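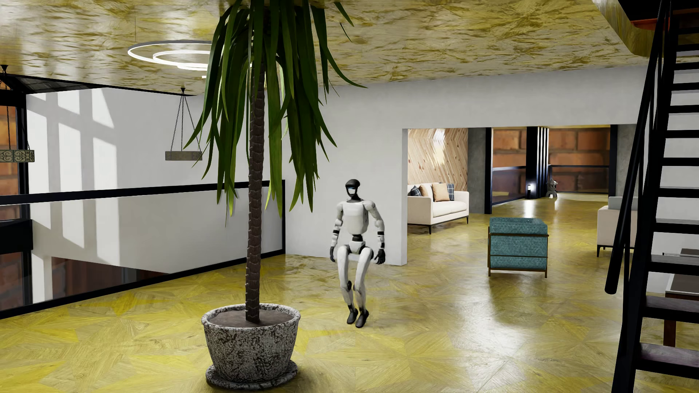 Fig. 2. Suelo de madera de acabado brillante, tono marrón amarillento.

4. Aplicar el barniz Preltum Brillo

Vale, ya tienes el suelo lijado y aspirado (si no, vuelve al apartado 3, que el barniz no tapa las rayas, ¡las saca más!). Yo he barnizado con este producto mi salón, el pasillo y un local entero, y te cuento el orden que a mí me funciona.

Lo que necesitas a mano: el bote de Preltum, un rodillo de microfibra Daneck de pelo corto, una paletina para los bordes, una cubeta limpia y cinta de pintor. El local tenía 67 metros cuadrados y lo hice con un solo rodillo por mano, lavado nada más terminar.

1. Mira el termómetro. Yo espero a tener 18 grados en la habitación, y apago la calefacción por suelo radiante la noche anterior. En febrero lo intenté con el cuarto helado y el barniz se quedó pegajoso hasta el día siguiente.

2. Pon cinta en los rodapiés y pasa un paño de microfibra seco por toda la madera. Despacio, sobre todo en las esquinas.

3. Remueve el bote con un palo plano, desde el fondo. No lo agites – salen burbujas y luego las ves todas a contraluz.

4. Recorta los bordes con la paletina, una franja de un palmo más o menos. Haz solo una pared cada vez, para que el borde siga fresco cuando llegues con el rodillo.

5. Carga el rodillo, escúrrelo en la cubeta y extiende siempre en la dirección de la veta. Empieza por la pared opuesta a la puerta (sí, yo me quedé encerrado en una esquina la primera vez, y sí, tuve que esperar sentado).

6. Deja secar 8 horas con la puerta cerrada y sin corrientes.

7. Lija a mano, muy suave, con grano fino. Aspira, pasa el paño y da la segunda mano igual que la primera.

Nota: con 2 manos basta en un dormitorio. Para un pasillo o un local con mucho paso yo doy una tercera, repitiendo el paso 7 tal cual.

Nota: si usaste el tapaporos De Luca, comprueba que ya no deja polvillo blanco al pasar el dedo. Si lo deja, aspira otra vez antes de abrir el barniz.

PRECAUCIÓN: trabaja con guantes y ventila en cuanto la capa esté seca al tacto. Guarda el bote bien cerrado, lejos de niños y mascotas.

PRECAUCIÓN: nada de ceras ni abrillantadores encima. Vuelven el suelo resbaladizo y, cuando quieras repasar el barniz, no agarra.

Si te queda alguna mota atrapada, no la toques en fresco. Espera a que endurezca, córtala con una cuchilla casi plana y pule ese punto con la almohadilla Bitunov blanca – movimientos cortos, sin apretar. El mantenimiento diario y los muebles pesados van en el apartado 5.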